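Looking after a wooden table

Most marks on a wooden table can be dealt with at home, provided you know what sort of finish you have. Put a single drop of water somewhere out of sight, such as the underside of a leaf, and leave it for ten minutes. If it sits up in a bead, the table is varnished or lacquered. If it sinks in and leaves a dark spot, the finish is oil or wax and has worn thin. The spot will fade as it dries.

Everyday cleaning

Crumbs and grit do more harm than spills. Brush them off before you wipe, or you will drag them across the surface. Use a cotton cloth wrung out until it no longer drips, with a small squirt of washing-up liquid in the bowl. Wipe along the grain, then go over it with a dry tea towel. Avoid anything with bleach in it, and keep the green scouring pads for the pans.

Spray polish with silicone gives a quick shine but builds up over the years, and new oil or varnish will not take over it. If your table has had a lot of it, white spirit on a rag will shift most of the film. Open a window first.
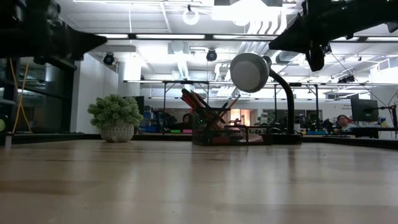
White rings

A white ring is moisture trapped in the finish. Leave it alone for a day or two, as many go without help. If it is still there, lay a clean folded tea towel over the mark and pass a warm iron over it for a few seconds, with no steam. Lift and look. Repeat up to five or six times. The iron should be on its lowest setting.

Sofia Matos wrote in from Plurnosham to recommend plain mayonnaise left on overnight. It does work on some waxed tables, though petroleum jelly does the same job and smells better in the morning.

Dark rings

These are harder. Black marks on oak usually mean water has got through to the wood and reacted with iron, often from a tin or a wet pan. Oxalic acid crystals will bleach them out. Wear gloves and goggles, follow the packet, and rinse well. The finish has to come off first, so this is a weekend job.

Scratches

Light scratches in an oiled top can be rubbed out with 0000 wire wool and a little of the same oil, always with the grain. Do not use wire wool on oak if there is any water about, for the reason given under dark rings. For deeper ones, use a wax filler stick a shade darker than the wood. Too light a filler shows up more than the scratch did.

Re-oiling

Twice a year is enough for a table in daily use. I do ours in February and again at the end of summer.

Sand lightly with 240 grit, vacuum, and wipe with a barely damp cloth. Let it dry fully. Put on a thin coat of oil with a lint-free rag, wait fifteen minutes, and wipe off everything that has not soaked in. Oil left standing goes sticky and takes weeks to harden. Give it a night before the second coat. A 250 ml tin does our table, which is 70 inches long, with some left over.

Oily rags can catch fire by themselves if they are bundled up. Spread them flat outdoors until they are stiff, or soak them in a bucket of water before they go in the bin.

Pots and vases

Stick felt pads under anything that stays on the table, and move it now and then so the wood colours evenly. Terracotta lets water through even when it is standing on a saucer, so use a glazed dish or a cork mat with a plastic backing. Check the felt every few months and replace any pad that has picked up grit.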